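Keeping the kitchen going through a low spell
Household tips from the Sullcombe wellbeing pages
Updated 20th January

These are for weeks when your mood is down or your head is too busy to plan anything. They are small household habits and they don't replace your GP or whatever treatment you're having. Most came out of the kitchen group at Nukumden, where we have been swapping them for years, and a few I worked out at home when I was off work.

Food you don't have to decide about

Choosing is often the hard part. When I'm unwell I can stand in front of a full cupboard and go and lie down again. So pick two breakfasts and two teas while you're feeling all right, write them on a card and tape it inside the cupboard door. Mine says porridge or toast with peanut butter, then soup and cheese on toast or beans and a jacket potato. Dull is fine.

Keep the ingredients for the card meals on one shelf, at eye level. Nothing else goes there. When the shelf gets low it goes on the shopping list, and if you shop online you can save it as a basket and reorder the lot.

Fruit does better out on the table than in a drawer. Things that need no knife get eaten first, so buy those. Tomatoes can sit out as well. Anything that has to be chopped, buy frozen and chopped already.

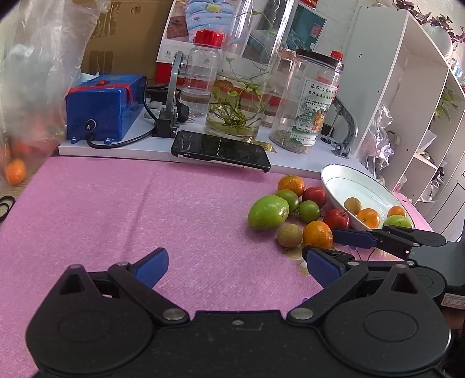 Trevor Morin wrote in to say that the card only worked for him once he added drinks to it. He was remembering to eat and then having nothing but coffee until the evening, which did his nerves no good at all. He now fills a jug of water at night and aims to have it empty by teatime. He also thinks two teas is one too many and has had the same one every night since March.

I've added a drinks line to mine. A jug with a lid is worth having if you have cats.

Washing up

Leave a bowl of hot soapy water in the sink while you eat and put things in as you finish with them. Sharp knives stay out on the side where you can see them.

If the pile has already got away from you, don't start with the pile. Wash one plate, one mug, one fork and one pan, dry them, and put them somewhere separate. Those are yours for the week. You wash them after each meal and the rest can wait until somebody comes round or you have a better day. I kept four things in a shoebox for the whole of one winter.

Set a timer if you find it hard to stop as well as hard to start. The kitchen group uses 30 minutes. I use the length of the radio news. When it goes off, stop, even if there's a saucepan left.

Paper plates are allowed.

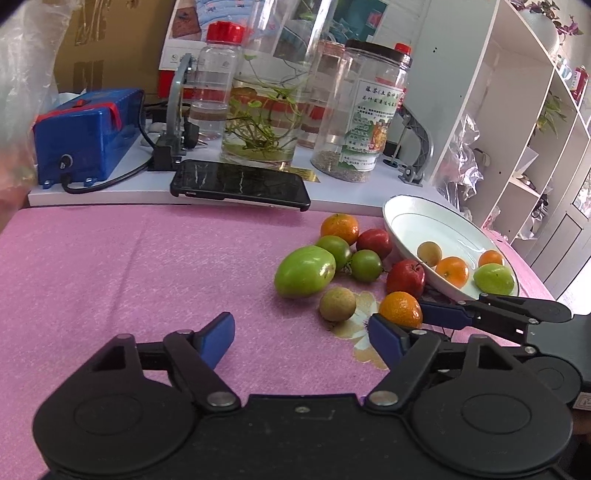
Tablets and appointments

Put your tablets next to something you already do every day. Kettle, toothbrush, dog's lead. If there are children about they need to be up high or locked away, so put a sticky note by the kettle and keep the tablets in the cupboard above the fridge. A pill box with the days on will tell you whether you've taken this morning's, and on a foggy day you will want to know.

Order the repeat when you have 14 days left. It feels early. Write "order" on the box itself in felt pen, on the strip you'll reach at that point.

Appointment letters go on the fridge door and nowhere else. Take the old ones down. A door full of last year's letters stops being looked at, and I have missed a dentist that way.

Bins, post and the rest

Put bin day in your phone as an alarm for the evening before, with the colour of the bin in the name of the alarm. Ours changed over the winter and I had two weeks of the wrong one going out.

Post: one box by the door. You don't have to open it when it comes. Choose a day and do it then, with a drink and the television on if that helps. Anything with a red heading gets opened first. If you can't face it, ask someone to sit with you while you do it. They don't need to read it or say anything.

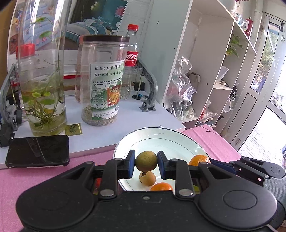 Beds are simpler with one duvet and no top sheet. Keep a spare pillowcase under the pillow, and if changing the whole bed is too much, change that.

Laundry can live in two baskets, clean and dirty, with no folding in between. I do hang up one outfit that's fit for going out in, so that I'm not hunting for a shirt when I need to be at the surgery.

Curtains: open them in the bedroom before you go downstairs. If you only manage one thing off this page, I'd do that one and the breakfast.

If you live with someone who is having a bad time, ask before you reorganise their kitchen. Do the bins by all means. Leave the mugs where they are.

The printed meal card is free from the desk at the Leclerc Room, or you can make your own on the back of an envelope. If things are getting worse, or you've stopped eating or sleeping, ring your surgery and tell them so in those words.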